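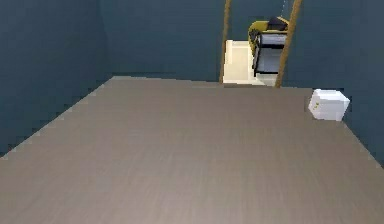 Figure 1. Simulated room with tabletop and blue-grey walls.

4.2 Battery wear and resale price

We were delighted by how clearly battery health showed up in what buyers paid for second-hand phones. Of the 994 completed sales on Gostari, 212 listed a battery reading, and these handsets sold much faster than the rest. Phones above 80 per cent of their original capacity drew the keenest bidding -- even when the glass was scratched or the box was missing!
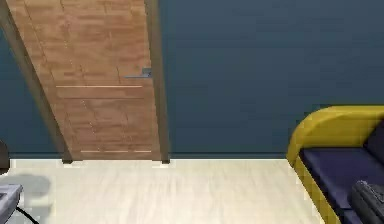 The pattern held across all 16 models, which we hadn't dared hope for. Koivisto and Dervishi found something similar for tablets, though their sellers were mostly shops and ours were private owners. A new battery fitted before sale also raised the final price, but only where the seller named the repairer (Jelik came up again and again). We think this is a lovely result for anyone keen to keep old phones in use, and Section 4.3 looks at whether it survives once storage size is taken into account.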